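一覧へ戻る 前の投稿 次の投稿 スレッド表示 投稿者順 検索
2月 投稿者: Rindusis 展開班

Subject: Re: [cloth-manip] 白い布の展開、学習データの選び方と評価の基準について

展開班です。返信が遅くなりました。質問が複数の話題にまたがっているので、引用を区切って順に答えます。最後に、こちらからお願いしたいことも書きます。

> Pacheco側で評価を担当しています。先月の報告を読みました。
> いくつか確認させてください。
>
> まず、学習に使ったエピソード数についてです。旧データは
> ほぼ2000あったと理解していますが、今回の報告では1028と
> なっています。データを減らしたのに展開の成績が上がった
> という書き方になっていて、何が効いたのかが読み取れません
> でした。旧データから選び直したのか、まったく別に収録した
> のか、どちらでしょうか。

別に収録したものです。旧データからは1本も使っていません。今回の収録は1057本で、そこから除外した残りが1028本です。報告では「絞り込んだ」という言葉を使ったため、旧データの部分集合のように読めたと思います。次の版で書き直します。

除外の基準は二つだけです。一つは、遠隔操作の途中で左右どちらかの指令が途切れ、腕が止まったまま記録が進んでいるもの。もう一つは、布が作業板から落ちて、人が手を入れて戻したもの。展開に失敗したエピソードは除外していません。つかみ損ねてやり直しているものも残しています。旧データでは収録者の判断で「下手な回」を捨てていたので、この点が一番大きな違いです。捨てた回の記録が残っていないため、旧データを今の基準で作り直すことはできません。

収録の手順も変えました。旧データでは、毎回人が布を軽く丸めて中央に置いていました。この置き方だと、丸めた人の癖が初期形状に出ます。置いた人ごとに分けて布の輪郭を見ると、形の偏りがはっきり分かれました。今回は、前のエピソードの終わりの状態から腕で布を持ち上げ、適当な高さで離して、それを次の初期状態にしています。離す高さと位置は乱数で決めています。時間は余計にかかりますが、人が中に手を入れる回数が減るので、収録全体の所要時間は大きく変わりませんでした。

> 次に、方策の構造です。報告には「位相を明示的に予測する」
> とありますが、位相のラベルは誰がいつ付けたのですか。
> 人手で全フレームに付けたのだとすると、他の布に移す
> ときの手間が問題になります。

人手では付けていません。グリッパの開閉指令と開度の実測値、それに手首の高さから自動で付けています。分け方は、接近、把持、保持、引き、解放です。開度の実測値が指令値に届かないまま止まっていれば、何かを挟んでいるとみなします。薄い布だと指令値との差が小さく、しきい値で迷いました。単一フレームの差では雑音に埋もれるので、短い窓で平均を取ってから判定しています。

左右の腕には別々に位相を付けます。ここは報告で図を省いたので分かりにくかったと思います。左が保持、右が接近という組み合わせは展開の途中で頻繁に現れます。片方の位相を全体の位相として扱うと、この区間の動作の予測がぼやけます。旧方策ではそうなっていて、先に布に触れた側の腕が、反対側の腕の到着を待てずに引き始めることがよくありました。

Rindusisの現行版では、方策が動作の列と同時に左右それぞれの位相を出します。学習時は位相の損失を足しているだけで、特別なことはしていません。実行時には、予測した位相を次の推論の入力に戻します。加えて、片方が保持でもう片方が接近のときは、保持側の手首の並進に上限をかけます。この上限は手で決めた値です。学習で決める方法も試しましたが、収録者が保持側を無意識に動かしている回が多く、上限が緩くなる方向に学習されたので採用しませんでした。

> 布の色と背景の件も聞きたいです。白い作業板に白い布と
> いう条件は、難しさを上げるためにわざとそうしたのですか。
> 評価では背景を変えた条件も必要だと思います。

難しくする意図はありませんでした。囲いの壁と作業板が白いのは、照明のむらを減らすために最初の班が決めた仕様で、布は別の作業で使っていた白いものをそのまま使い始めました。結果として、布の輪郭を色で取る方法はほとんど使えません。折り目の影とひだの縁の明暗が主な手がかりになります。布が薄いので、重なりが少ないところは板との差がさらに小さくなります。

腕の影も同じような濃さで板の上に落ちます。初期の方策には、腕の影の縁に向かってグリッパを下ろす誤りがありました。収録時の照明が一定だったので、影の位置は腕の姿勢でほぼ決まってしまい、方策が影を布の縁と混同しても学習時の損失にはあまり表れません。照明の強さを収録の途中で変えるようにしてから、この誤りは減りました。明るさの画像処理による水増しだけでは、影の形が変わらないので効果は限られていました。

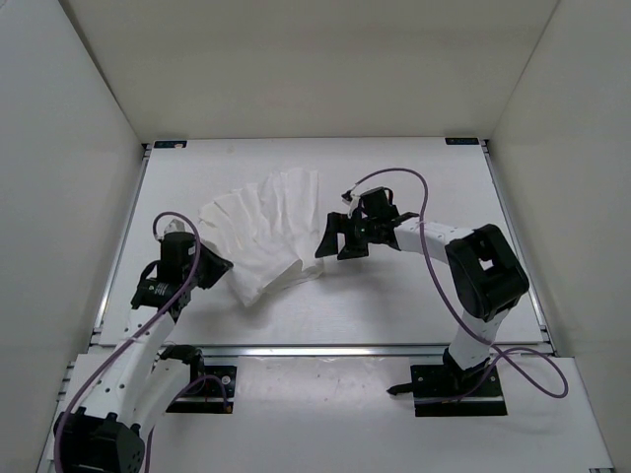
布の形について言うと、ひだが放射状に寄っている状態が今の方策には一番難しいです。ひだの稜線は布の縁とよく似た見え方をします。縁をつかめば引いたときに布が広がりますが、稜線をつかむと二重になったまま引くことになり、中央の折り込みが残ります。収録者も見分けられずに稜線をつかむことがあり、その場合は一度離してつかみ直しています。先ほど書いたとおり、こうした回を捨てずに残してあるので、方策もつかみ直しをするようになりました。

つかみ直しが学習データに入っていることの効果は、除いた場合と比べて確かめました。つかみ直しを含むエピソードを除いて学習すると、最初の把持の成績は変わらず、最終的な展開の成績だけが下がります。最初の把持の精度が上がったわけではなく、外した後の回復で差が出ているということです。報告の要約には「把持の精度が向上した」と書いてありましたが、これは誤りなので取り消します。

つかみ直しには悪い面もあります。左右の腕が交互に離してはつかむ動作を繰り返し、布がほとんど広がらないまま時間切れになることがあります。稜線をつかんだと方策が判断しているのか、単に学習データの中の離す動作が引き出されているだけなのか、今の記録からは区別できません。位相の予測が把持と解放の間で揺れている区間と重なることは分かっています。揺れを抑えるために位相の出力を平滑化したところ、今度は離すべきときに離さなくなりました。この問題は未解決です。

背景を変えた条件については賛成です。ただ、板ごと替えると高さが変わり、腕と板の位置関係を測り直すことになります。板の上に薄い色付きのシートを固定する方法なら、高さの変化は小さくて済みます。摩擦は変わるので、色の影響と摩擦の影響を分けるために、同じ素材の白いシートも条件に入れてください。シートなし、白いシート、色付きのシートの順に比べれば、どちらの影響か見当がつきます。

> 評価の基準ですが、報告では最終状態の被覆率だけを
> 使っています。被覆率は真上から見た面積なので、二重に
> 折れたまま大きく広がった状態と、折れはないが少し寄った
> 状態を区別できません。Brolton版の採点を併用できますか。

併用できます。被覆率だけでは不十分という指摘はそのとおりで、稜線をつかんだときの失敗がまさに被覆率では見えにくい失敗です。Brolton版の採点は、角の見え方と折れの残りを人が見て段階で付けるものと理解しています。最終状態の画像は全試行分を保存してあるので、採点する人が決まればすぐ渡せます。

採点者には、どの方策の結果かを伏せてください。旧方策と現行方策では腕の止まる位置が違うため、画像に腕が写っていると見分けがつくおそれがあります。最終状態の画像は、腕を待機姿勢に戻してから撮ったものを使います。時間切れで終わった試行についても、停止後に同じ待機姿勢へ戻してから撮影しています。布を挟んだまま止まった試行では、その場でグリッパを開いてから戻しました。開いたときに布の形が少し変わりますが、方策間で扱いは同じです。

被覆率の計算にも一つ注意があります。固定カメラの画像を板の平面に射影して面積を出しているので、布が立ち上がっている部分は奥に引き伸ばされます。ひだが高く残った状態では、実際より広く見積もられます。高さを補正する手段が今はないため、ひだの高い試行では被覆率を上限の値として読んでください。Brolton版の採点と食い違う試行があれば、まずここを疑ってください。

> ケーブルの件も念のため。こちらの装置では手首の周りに
> ケーブルの余りがあり、画像の中で動きます。これが方策の
> 入力に影響していないか気になっています。

こちらも同じです。左右とも紫のケーブルがグリッパの上で輪になり、手首の動きに合わせて揺れます。彩度が高いのは画面の中でほとんどここだけなので、方策がケーブルの形から手首の姿勢を読んでいる可能性はあります。関節角は別に入力しているので、情報としては重複しています。

試しに、ケーブルの領域を灰色で塗りつぶした画像で推論させました。塗らずに学習した方策では動作が乱れ、塗った画像で学習し直した方策では乱れませんでした。成績の差は、学習し直した方策と元の方策の間では認められません。ですから、ケーブルに依存してはいるが、依存しなくても同じ程度にはできる、というのが今の理解です。そちらの装置に移す場合はケーブルの取り回しが違うはずなので、塗りつぶしたほうの重みを使ってください。塗りつぶしの範囲は各リンクの姿勢から計算しているため、取り回しに合わせて範囲の設定だけは直す必要があります。

ケーブルについてはもう一つ、機械的な問題もあります。余りが短いと、腕を反対側まで伸ばしたときに手首が引かれます。長いと、下ろしたときに輪が布に触れます。触れても展開には関係なさそうに見えますが、開度の実測値による把持の判定とは別に、布の端が動いて位相の予測が揺れることがありました。余りの長さは装置ごとに合わせて、変えたら記録に残してください。

> 最後に、Skorkoで事前学習した重みとの比較があれば
> 見たいです。

あります。Skorkoのシミュレーションで事前学習した重みから始めた場合、学習の初期は明らかに速く進みます。実機のデータを全部使って学習し終えた時点では、差は試行のばらつきの範囲に収まりました。実機のデータを減らした条件では事前学習の側が良いのですが、減らし方を一通りしか試していないので、報告には載せていません。

シミュレーションの布は実物より厚く、ひだが丸く出ます。薄い布で稜線と縁が似て見えるという問題は、シミュレーションの画像ではほとんど起きません。事前学習した重みは最初の接近の位置が良い一方で、つかみ直しの判断には役立っていないようです。布の厚さの設定を下げると計算が不安定になり、時間刻みを細かくする必要があります。こちらではそこまで手が回っていません。もしPacheco側で計算機に空きがあるなら、この部分をお願いできると助かります。

ここからはこちらのお願いです。

そちらの装置で追試する場合、最初に左右の腕の基準位置を測り直してください。こちらの重みは、左右の台座が作業板に対してほぼ対称に付いている前提で学習しています。わずかなずれなら問題は出ませんが、片側だけ前後にずれていると、左右で布を引く方向がそろわず、展開の最後の段階で布が斜めになります。方策の問題と取り違えやすいので、先に確かめておいてください。

グリッパの指の表面も確認をお願いします。使い込むと指先の摩擦が落ちて、引きの途中で布が抜けます。抜けた直後は開度の実測値が指令値に届くので、自動の位相付けでは解放として記録されます。意図した解放と抜けを区別するには、開の指令が出ているかどうかを見る必要があります。現行の位相付けのスクリプトには、この区別が入っています。古い版を持っている場合は差し替えてください。古い版で付けたラベルで学習すると、引きの途中で突然指を開く方策になることがあります。

収録の形式は、画像、関節角、開度の指令値と実測値、左右の位相、エピソードの終了理由です。終了理由は、操作者による終了、時間切れ、布の落下、通信の途切れのどれかを入れます。自由記述の欄もありますが、集計には使っていません。そちらで追加収録する場合は、つかみ損ねた回を消さずに残してください。判断に迷う回も残してもらえれば、こちらで終了理由を見て分けます。

データの置き場所は前回と同じです。1028本の一覧と、除外した分の一覧を別のファイルにしてあります。除外した分にも理由を付けたので、基準に異論があれば一覧の番号で指摘してください。塗りつぶし版の重みと、つかみ直しを除いて学習した比較用の重みも同じ場所に入れます。比較用のほうはまだ整理が終わっていないので、少し遅れて上がります。

Brolton版の採点を引き受けられる方がいれば、このスレッドに返信してください。採点用の画像は順序を入れ替えてから渡します。

Rindusis 展開班

前の投稿 次の投稿 このスレッドに返信 一覧へ戻る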